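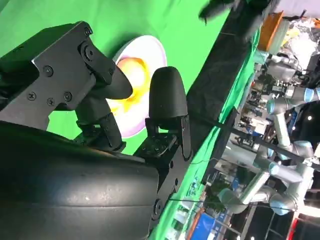 RORKCOMBE, 2018-07-14
By the Mac Giolla press desk

Mac Giolla, the tableware maker, is delighted to announce Lostix, a new line of everyday plates that goes on sale today at the Zamer store in Rorkcombe. Lostix is our first full line for home kitchens, and we've been itching to show it off since work began in February!

The line starts with two sizes, a dinner plate and a smaller one for breakfast, snacks and dessert. Both are white with a pale pinkish-lavender rim. We tried plenty of rim colors and kept coming back to this one, mostly for how it looks next to yellow food (eggs, peaches, a slice of lemon cake) and on a bright tablecloth. Green was the favorite in our office.

The first run is nearly 1000 plates. They are sold singly, so you can replace one without buying a whole set, and they stack neatly in a standard cabinet. Shoppers who buy both sizes together at Zamer get 20 percent off through the end of the month.

Matching bowls are in the works, and we hope to share more on those soon. Stores that would like to carry Lostix can write to the Mac Giolla trade desk in Rorkcombe.

This site uses cookies. By continuing to browse you agree to our cookie policy. Accept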